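Kellar Street Homebrew Club
Minutes of the regular meeting, 10/05/2021
Held in the back room at Joremel

Chair: Gordon Ouellet. Minutes: the Secretary, under protest, as the person elected to do this has moved away without telling the club or returning the stapler.

Opening
The Chair called the meeting to order, then called it again once the samples had been put down. Minutes of the last meeting were approved with one correction: the smoked porter was described as "challenging" and its brewer would like it to say "smoky." The Secretary has made the change and stands by the original.

Money
The account stands at $3150. This is the healthiest it has been since before the shutdown, mostly thanks to our having done nothing for a year. A motion to continue doing nothing failed for want of a second.

Dues remain where they are. Members who paid in bottles last year are reminded that the bank was not able to help us with those.

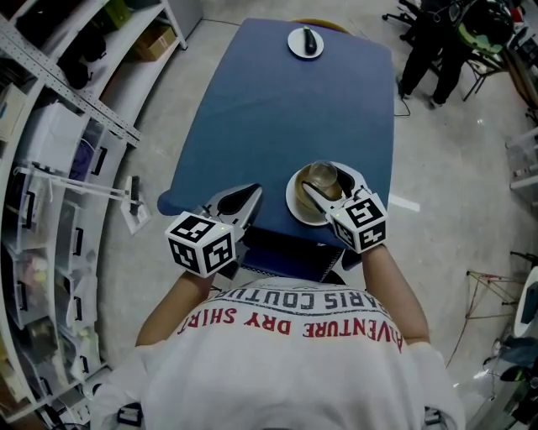

The Chair asked that anyone buying ingredients for the club bring a receipt with a legible total on it. A text message saying "I got the hops" does not meet this standard. Two such messages were read aloud and their authors agreed to look in their glove compartments.

Group grain buy
Sundqvist will give us the bulk price again if we order by the full sack and pick it up ourselves. Discussion followed on what counts as a full sack when 3 people want to share one and all of them own different scales. Agreed: the sack is split at pickup, on the club's scale, and whatever it says is the truth.

Rye was proposed. Those who remember the stuck mash spoke against. Rye was approved anyway, 6 to 2, and those voting in favor will be asked to help with the stirring.

Sour beer and the shared equipment
It was reported that the club's plastic fermenter was lent out for a raspberry sour and came back clean, or at least rinsed. Everything made in it since has also been a sour, including a brown ale. After some discussion the fermenter was declared a sour fermenter for life and will be labeled in marker. The brown ale was tasted and will be entered in the February competition as something else, category to be decided.

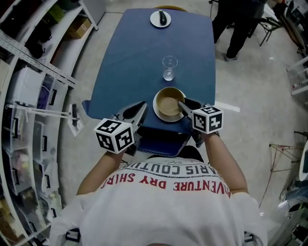 Bolosa tap night
Bolosa has offered us one tap for an evening, with the beer to be brewed on their small system under the eye of their own brewer. The Chair thanked them for their trust. Proposals so far are a plain pale ale and a spruce beer. The spruce faction was asked to bring a sample next time and to go easy.

Adjourned when the room was needed.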